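Lockers in a shared workshop – assigned or first come?
Forum: Running a Space > Members and Rules

Porneck_Phil
Posted 28/06/2024

We have 52 members and a bank of metal lockers that came with the building. Up to now they have been first come, first served, and it isn't working. A few people took two or three each when we opened, put their own padlocks on, and we haven't seen some of them since April. New members carry their tools home every night and complain about it, fairly.

I want to move to assigned lockers with a small yearly fee. My co-organizer wants to keep them free and make everybody empty them at closing time. How do other places do it?

tallow_and_twine
We charge. It's a low fee, paid with the membership renewal, and the locker lapses when the membership lapses. We had no fee for the first two years and it was the same story you have, including a padlock that stayed on for eleven months. When we finally cut it there was half a sandwich in there and a set of chisels. The chisels went back to the owner.

Charge something. People give up a locker quickly when there is a line for it on the renewal form.

Kumaresan Bhat
I look after the storage at Vundarano, which is a bit larger than yours. I would go the other way. We tried fees and ended up with the lockers going to the people with money, and those were mostly the people with a garage at home. The members who come by bus with a backpack were the ones who dropped out of the list.

What we do now is day use. You take any open locker when you come in, you bring your own lock, and you take it off when you leave. Anything still locked at closing gets a tag. After three tags you get an email and lose locker use for a month.

It does mean that somebody has to walk past them every night. At our place it is on the closing checklist between the lights and the compressor. The rule that made the most difference was leaving the door open a little when you are done, so people coming in can see what is free without pulling every handle.

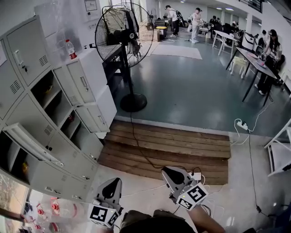 We also keep a few for longer projects. You write your name and an end date on a card, six weeks at most, and you can renew once if there is no waiting list.

Porneck_Phil
Thanks, both. Kumaresan, what happens with people who do long projects and heavy tools? We have a bookbinder with a press that I can't lift. I can't ask her to take it home on the bus.

Kumaresan Bhat
Heavy items go on a shelf in the back room with a label. They don't use up a locker at all. If it's too heavy to carry out, it is too heavy for someone to walk off with, mostly.

gravelroad
Mostly. We lost a bench grinder that way.

I don't agree with day use, for what it's worth. I was a member at a place that did it and I stopped going. I make jewelry, I have a lot of small parts laid out in trays, and packing it all up every evening took twenty minutes off a two-hour session. For some trades a fixed locker is the difference between working there and not.

tallow_and_twine
Same here. And the fee doesn't have to shut anyone out. We have a line on the form that says you can ask to have it waived, no reason needed. A handful of people ask every year. It has never been a problem.

Kumaresan Bhat
That's a fair way to do it. We had no waiver when we charged, and we probably should have. I still think half and half is better than all fixed. If everything is assigned, you have no room for someone who turns up for a single evening class.

lanz_user
Side question – has anyone dealt with old locker locks where the keys are gone? Ours have built-in cam locks and the previous tenant left one key for the whole bank.

gravelroad
Take one out and measure the barrel length and the diameter. They unscrew from the inside with a big flat nut. If you measure before you order you can replace the whole lot in an afternoon. Or swap them for a hasp type that takes a padlock, then keys are the member's problem.

tallow_and_twine
Hasp, definitely. Number the doors while you are at it. Paint marker, not stickers. Stickers peel.

Porneck_Phil
OK, here is what I'm going to put to the members. Half assigned with a fee and a waiver line, half day use with the tag system. Padlocks with no name on them get a notice taped to the door for 30 days, then we cut them and hold the contents in a box for another 30.

gravelroad
Take a photo of what's inside when you cut the lock, with two people there. We had a man insist there had been a camera in his.

Porneck_Phil
Good point, adding that. I'll post again after the meeting.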